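3.2 광택면 물품의 표면 상태와 포장재의 선택

앞 절에서 서술한 바와 같이, 본 연구는 소규모 보관실에서 이루어지는 물품 정리 작업을 대상으로 한다. 이 절에서는 그중에서 광택이 있는 물품, 특히 검은색 원통형 물품의 표면이 관찰자에게 어떻게 보이는지, 그리고 그 물품에 닿는 포장재가 어떤 문제를 만드는지를 다룬다. 무광택 물품에 대한 결과는 3.3절에 따로 정리하였다.

보관실의 물품 목록에는 2734개의 항목이 등록되어 있다. 이 가운데 표면이 매끄럽고 빛을 반사하는 것으로 분류된 항목은 26개이다. 비율로 보면 작은 집단이지만, 정리 담당자의 작업 기록에서는 이 집단에 대한 메모가 다른 집단보다 길었다. 메모의 내용은 주로 흠집과 먼지의 구별에 관한 것이었다. 예를 들면 한 담당자는 같은 물품의 같은 위치에 대하여 오전에는 "긁힘 있음"이라고 적고, 오후에는 "이상 없음"이라고 적었다. 우리는 이 차이가 담당자의 부주의보다는 조명과 시선의 각도에서 생긴 것으로 해석한다.

Chaimongkol의 이전 보고에서는 광택면의 관찰을 정면, 측면, 상면의 세 방향으로 나누었다. 본 연구에서도 이 구분을 기본으로 사용하지만, 원통형 물품에 대해서는 축 방향, 즉 둥근 끝면을 똑바로 마주 보는 방향을 추가하였다. 축 방향에서는 물품의 전체 길이를 알 수 없다는 단점이 있다. 대신에 테두리와 그 안쪽의 단차가 동심원으로 나타나기 때문에, 각 단의 경계를 비교하기가 쉽다(그림 2 참조).
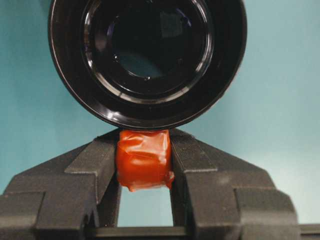 그림 2. 축 방향에서 본 검은색 원통형 물품의 끝면과, 테두리 아래쪽에 접촉한 주황색 포장물.

축 방향의 관찰에서 반사는 두 종류로 나누어 기록하였다. 첫째는 선 모양의 반사이며, 바깥 테두리의 굽은 가장자리를 따라서 가늘고 밝게 나타난다. 둘째는 점 모양의 반사이며, 안쪽의 고리 위에 작은 흰 점으로 나타난다. 선 모양의 반사는 테두리의 형태를 알려 주므로 관찰에 도움이 된다. 그러나 점 모양의 반사는 먼지와 혼동되기 쉽다. 그래서 우리는 한 장의 사진만으로 먼지의 유무를 판정하지 않고, 조명의 위치를 바꾼 뒤에 점이 함께 이동하는지를 확인하는 절차를 두었다. 중심부에 렌즈와 비슷한 어두운 유리 부분이 있는 경우에는 유리에 주변의 색이 비치는 일도 고려하여야 한다. 그림 2에서 유리의 아래쪽 절반에 나타나는 청록색은 주변 배경의 색이 비친 것이므로, 물품의 색상 항목에는 기입하지 않았다.

다음으로 포장재에 대하여 서술한다. 작은 물품을 광택 있는 테이프나 필름과 같은 재료로 감싸면, 내용물은 보호되지만 표면에 주름과 접힌 선이 많이 생긴다. 주름의 높은 부분은 빛을 받아서 밝게 보이고, 접힌 부분은 같은 재료라도 훨씬 어둡게 보인다. 그림 2의 주황색 포장물도 밝은 부분은 선명한 주황색이고, 그늘진 주름은 적갈색에 가깝다. 이러한 차이 때문에 색상 이름만으로 포장물을 분류하면 담당자 사이에 기록이 일치하지 않을 수 있다. 본 연구의 목록에서는 가장 밝은 부분과 가장 어두운 부분의 색을 모두 적도록 양식을 수정하였다.

포장재의 끝 처리도 문제가 된다. 오른쪽 아래 모서리에 느슨한 자락이 남아 있으면, 포장물의 외곽선이 실제의 크기보다 크게 기록되는 경향이 있다. 우리는 자락을 제외한 몸체의 폭과 높이를 기준으로 하고, 자락은 비고란에 별도로 적었다. 아래 가장자리가 고르지 않은 경우에는 가장 낮은 점을 기준으로 삼았다. 이 기준은 Lusico 보관실에서 먼저 시험하였고, 그 후에 Panicker 보관실에 적용하였다. 두 곳의 양식은 용어가 조금 달랐으므로 Chuensuk이 대조표를 작성하였다.

마지막으로 접촉 위치의 기록이 있다. 포장물이 원통의 테두리와 닿는 경우에, 접촉점은 테두리의 가장 낮은 점을 원점으로 하여 좌우의 거리로 나타낸다. 다만 접촉이 보인다고 해서 포장물이 원통의 무게를 받치고 있다고 단정할 수는 없다. 그러므로 양식에서는 "지지"라는 단어를 사용하지 않고, "접촉"으로 통일하였다. 초기의 기록에서 "지지"로 적힌 항목은 재검토의 대상이 되었으며, 그 결과는 표 4에 제시한다.

3.3 무광택 물품과의 비교

무광택 물품에 대해서는 축 방향의 관찰을 생략하고, 기본의 세 방향만을 사용하였다.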